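Onden Home & Garage Forum > Storage & Organizing
Thread: Big gray plastic totes, do you clean up the scuffs or just live with them?

hungryjoiner
Posted March 22, 2019
So we moved into the new place and I finally have a real garage (18 feet deep, I measured it twice because I couldn't believe it). I bought a stack of used gray bins from a guy clearing out a shop, 4 bucks each, and they're solid as anything but they look like somebody dragged them down a gravel road. My wife wants them gone before her mother visits in July. I say a bin is a bin. Has anyone gotten scuffs out of this kind of plastic? I tried dish soap and a green pad and I think I made it worse.

Pell_Mell
The green pad is the problem! Those things scratch everything. What you've got now is a bunch of tiny scratches on top of the old ones and that's what makes it look cloudy. Try a melamine sponge, go light, and wipe it with a little mineral oil after. It won't look new but it'll look darker and more even.

drawerguy
Please don't put oil in a storage bin. I did that once and every extension cord I own picked up a film and then a coat of sawdust. Soap, water, done.

Pell_Mell
A LITTLE oil, and you buff it off. I've done it on mine for years and my cords are fine lol

Hsin-yi Lu
I'm with drawerguy on the oil, but mostly I want to ask what's going in them. If it's Christmas stuff, sure, clean them up. If it's tools and pipe fittings they'll be scratched again in a week. I ran the stock room at a plumbing supplier (Funar, the old branch by the rail yard) and we had almost 200 of these on the shelves. We hosed them out in spring and that was it. The ones that cracked were the ones people stood on.

hungryjoiner
Mix of both. Camping gear, paint stuff, my dad's old plumbing tools, and yes, Christmas. Who stands on a bin??

Hsin-yi Lu
Everybody under five foot three, me included.

nivier_fan
Has anyone tried a heat gun? I watched a guy do a truck fender with one and the white marks just disappeared.

drawerguy
Heat gun works on that rough black trim. On a thin wall you'll get a wave in it and then the lid never fits again. Ask me about my recycling tub.

Hok-lam Fu
I'll go against the crowd a little and say scuffs matter if you're storing anything soft. I had a good wool blanket in an old bin and the bottom was so chewed up it pulled threads every time I slid the thing out. Now I run my hand around the inside first, and if it catches I either knock it down with fine sandpaper or give that one the muddy boots.

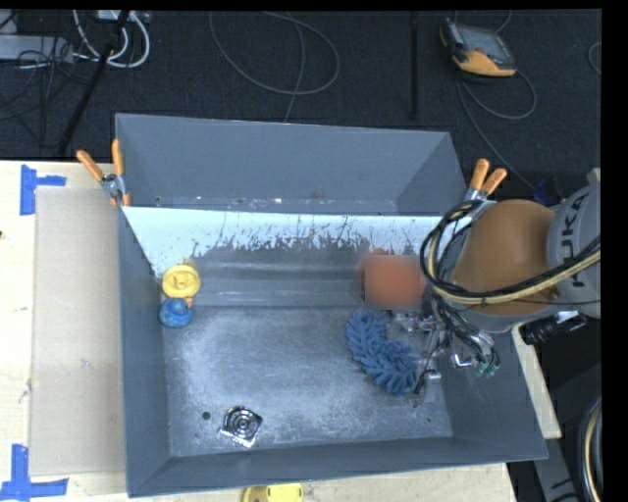
I also quit stacking them more than three high, but that's more about my back than the bins. And label the short end! I labeled all the long sides and then shelved them with the short ends out, so I got to do the whole job over.

Pell_Mell
OK the blanket thing is a good point. I use a cheap pillowcase for anything knit, then it doesn't matter what shape the bin is in.

hungryjoiner
The labels, ugh, I was about to do exactly that. So the plan is soap and water, sandpaper on the rough spots, and the nicest two go on the bottom shelf where my mother-in-law can see them.

drawerguy
Put them at eye level, she's not going to crouch.

nivier_fan
I'm still going to try the heat gun on one of mine. Will post if it melts.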